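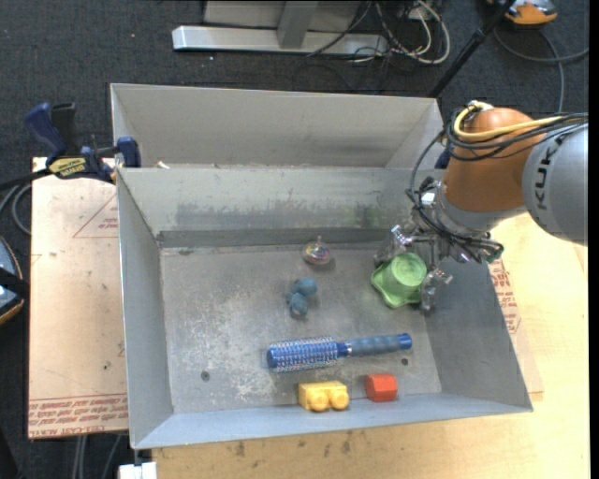 How to report lost property at Calleck Library

Items left in the reading rooms are kept at the Varno Street desk for 110 days. To ask for an item to be returned, please follow the steps below.

Step 1. Complete a lost property form, available at the desk or by post. Give the day of your visit and the room you used.

Step 2. Describe the item in plain terms, such as "blue round hairbrush". Mention any marks or initials.
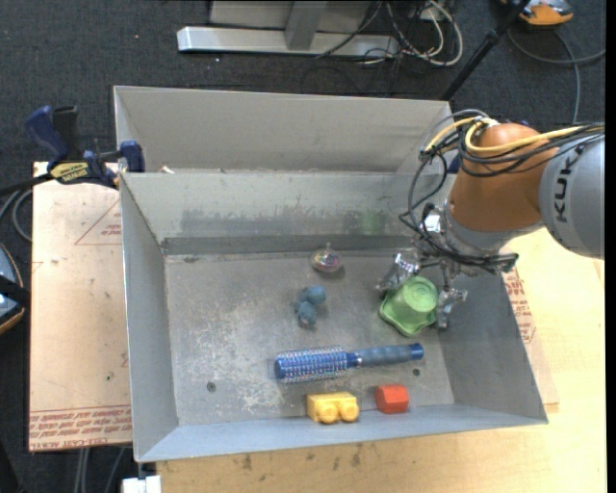 Step 3. Await a reply, normally sent within four working days.

Step 4. Collect the item in person, bringing your library card. Items left at the Jedalville branch must be collected from that branch.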